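Four months into teaching robots to take apart old desktop computers, and I can report that the computers are winning on points.

Thread, because I have coffee and a progress bar.

---

Background for new followers: I work at Barnside. We show a robot arm how to do a thing, over and over, by remote control or by grabbing the arm and walking it through like a toddler at a wedding. Then a model learns from the recordings. In theory.

---

The current thing is desktop teardown and reassembly. Memory, drives, cables, processors. Jobs a bored teenager can do with one eye on a phone. I used to say that to visitors as a joke about teenagers. I now say it with respect.

---

We have 658 demonstrations on disk. Of those, 83 are what I would call good. The rest range from "fine, if you squint" to "please don't show this one at the review."

---

The thing about driving an arm remotely is that you lose your fingertips. You have a view, you have a handle, and you have a lag you swear isn't there until you try to press something small into something slightly less small.

---

First week, I asked for a "gentle nudge" on a cable connector. The log says I then applied the gentle nudge 56 times. In one demo. The model has seen that demo. The model now believes nudging is a lifestyle.

---

Current state of the patient:
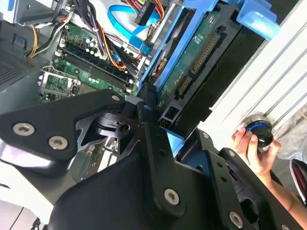
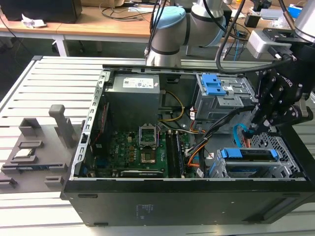 ---

People ask why we don't just program it. Go ahead! Write me the line of code for "the cable is kind of in the way but not in the way enough to move." I'll wait. I've got 575 bad demos to label.

---

Cables are the whole job, by the way. Everything rigid in a computer sits where you left it. Cables have opinions. You move one, another one slides into the spot you just cleared, and you get to record that too.

---

Hand-guiding is nicer, when you can do it. You hold the arm, you feel it touch the part, your shoulder does what shoulders do. Then you watch the wrist camera footage and half of it is your own sleeve. The model learns a lot about sleeves.

---

So we do a mix. Hand-guiding for the big reaches, remote for the fiddly end of it. The playback software is called Grekis and it has exactly one icon for "save" and "discard," depending on whether you hold shift. I have held shift at the wrong time. I don't want to talk about it.

---

Someone in my replies asked if the good demos all come from one person. Yes, annoyingly. One colleague drives like they're icing a cake. Slow, no drama, never backs up. Mine look like somebody parking a rental van.

---

The weird part: train on only the cake-icing demos and the robot is lovely right up to the first mistake. Then it has no idea what to do, having never seen anybody make one. It just hangs there, full of good manners.

---

Mix in some of my van parking and it gets worse at the start and much better at recovering. I would like this noted at my performance review. My flaws are load-bearing.

---

(Yes, I know there's a literature on this. I've read some of it. I was still smug for an entire afternoon.)

---

Things I'd tell March me, who thought this would be quick:

Reset the case the same way every time, then stop doing that, on purpose, after you have a baseline.

Label failures the same day. By the next morning you'll have decided they were fine.

Trim the start of each recording. Otherwise you teach the robot to sit still while you look for your glasses.

---

Also: pause when you're tired. My demos after 4 p.m. have a mood. You can see it in the trajectories. There's a little wobble before each reach that I can only describe as a sigh, and the last policy we trained has picked it up. It sighs at memory slots.

---

We're calling this one Lahtinen, because the last one was Bavari and Bavari is no longer spoken of. Bavari learned to open a latch and then open it again, forever, with great confidence. It was open. It had been open for a while.

---

Lahtinen is at least curious about what comes after the latch. Progress!

---

To the person asking whether robots will be doing all our electronics recycling by next year: I watched one spend its lunch hour failing to let go of a connector. Keep your screwdriver.

---

Next up is another batch of remote demos, with me banned from the connectors and allowed to do "approach and retreat only." I've been told this is a promotion.

---

Progress bar says 83 percent. It said that when I started the thread. Going to get more coffee.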